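Home Projects Reports Grants Contact

Pavcombe Clearing-Up Trial: Progress Report, April

Prepared for Babita Goel, Joshi Fund
Prepared by Pallavi Pathak, Nevier

1. What the grant pays for

The Joshi Fund is supporting a trial to find out whether a two-fingered arm can do the clearing-up that café and kitchen staff do between customers. We are not testing washing up or floor cleaning. The work in this phase is paper and card: cups, lids, carriers, napkins and packaging, sorted into what can be used again and what goes out for recycling.

2. Work since the last report

The arm has now made 1320 attempts at picking up a single item or a stack. Joni Hämäläinen rewrote the part of the software that chooses where to grip, and the new version has been in use for the latter half of those attempts. Jaqueline Salinas drew up the list of chores after talking to counter staff at Pavcombe, and it now runs to 11 separate jobs. Stacks of cups and loose lids were the two that staff asked for first.
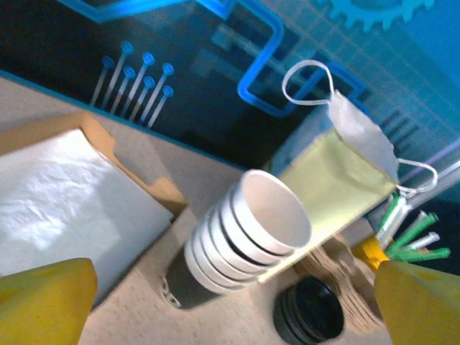 Paper cups in a nested stack, with a black lid on the surface near them.

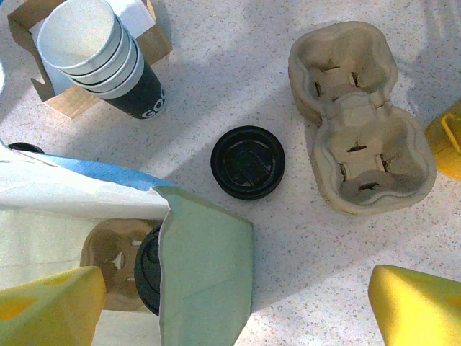
3. Results so far

Single rigid items are going well. On lids lying flat and clear of other things, the arm succeeded in 90 per cent of attempts. The failures were nearly all cases where one finger pushed the lid along before the other had made contact.

Stacks of cups are harder. The arm can lift a stack, but if it grips too near one end the cups slide apart, and if it grips too hard the walls buckle. A member of staff does this without looking. We have lowered the closing force twice and will probably have to lower it again.

Thin sheets are the weakest area. Napkins, tissue and flattened bags are often missed altogether, or two come up together. We do not expect to solve this with the present fingers. Ohemaa Nartey is getting prices for a softer pad from Gavix.

On speed, the arm took 215 seconds to clear a mixed test layout that Jaqueline cleared by hand in well under a minute. Our view at this stage is that the machine could be left to work through a counter after closing, but it could not keep up during opening hours.

4. Problems and changes to plan

Strong sunlight in the afternoon upset the item detection more than we had allowed for. We have kept the blinds up, as a real café would, and added more afternoon sessions instead. This has put the sorting tests back by two weeks. No extra money is requested.

5. Next period

Finish the cup stack tests at the lower force. Start sorting into two bins. Fit the softer pads if the price is acceptable. Ohemaa will send the spending table separately.

Contact: Pallavi Pathak, Nevier | © Nevier | Back to top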